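Setting Up a Tabletop Arm Demonstration for an Open Day

Written by Kerttu Aaltonen for the Nirnthorpe open day team. Last revised June 3, 2022.

This page covers setup, running and shutdown of the pick-and-place table. It assumes one arm with a wrist camera, one operator and one person talking to visitors. If you are running the conveyor demonstration, use the separate Groltent page.

Before you start

You need the arm and its controller, the demonstration table, the cloth backdrop with its rail, a metal dish, the toy produce box, floor tape and the visitor screen. The room must be open by 8:00. Setup takes an hour if the table is already bolted down and closer to two if it isn't.

Check the battery in the wireless stop button the evening before. The spare is in the Bendik case with the hex keys.

Step 1. Place the table and mark the floor

Put the table against the long wall, with the power outlet on the controller side. Lay floor tape 63 inches out from the front edge. Visitors stand behind the tape. The operator sits inside it, within reach of the wired stop.

Do not run the controller cable across the tape line. Last March it ran that way and was kicked out twice before lunch.

Step 2. Hang the backdrop

Slide the cloth onto the rail and let it fall behind the back edge of the table. Creases are fine. The backdrop keeps people walking past on the far side out of the camera view, and it does that job wrinkled or pressed. What does matter is that the hem hangs below table height. If the hem rests on the table, the fingers can catch it on a long reach.

Set the room lights to full and close the blinds. Changing daylight was the largest single source of missed picks at our first two events.

Step 3. Home the arm and check the gripper

Power on the controller and wait for the steady light. Clear the table completely, then run the homing routine. Once it finishes, open and close the gripper five times from the pendant and watch the finger tips. They should meet evenly. If one tip arrives ahead of the other, stop and re-seat the fingers before going further.

Wipe the tip pads with a dry cloth. Do not use alcohol on them.

Step 4. Put out the dish and one item

Start with a single item in the dish. Move the arm by hand control to the ready pose and look at the wrist view on the visitor screen. In the ready pose the dish may sit partly out of view, as long as the approach move brings all of it in.

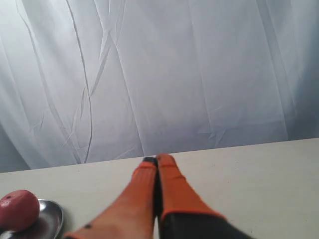
Save the ready pose under the name of the event, with no spaces. The demonstration program loads the most recent pose in the list, so delete any test poses you made along the way. Then run the program at quarter speed three times. If all three runs complete, go to half speed and leave it there for the day. Full speed is not used with visitors in the room.

Step 5. Run the session

Each session is 12 minutes. The order that has worked best is as follows.

Speaker introduces the arm while it is parked.
Operator runs two picks at half speed.
Speaker switches the visitor screen from the room view to the wrist view.
Operator runs two more picks, pausing above the dish on the second.
Questions, with the arm parked again.

Ljubica Stan wrote the speaker notes, and they are taped inside the lid of the produce box. The question that comes up most is what happens on a missed pick. Show it: move the item a few inches between runs and let the program report the error. Code 1605 means no object between the fingers. Code 2967 means the arm stopped on a force limit, and in that case the operator has to clear the fault at the pendant before the next run.

Children may hand an item to the speaker. Only the operator places it in the dish, with the arm parked and the drives off.

Step 6. Shut down

Park the arm, turn off the drives, then power down the controller. Take the cloth off the rail and roll it – folding leaves hard creases that push the hem forward. Pack the dish and produce together. Copy the session log to the Carretero folder and write the missed picks on the sheet by the door.

Report any damage to the fingers or cables the same day, extension 3607.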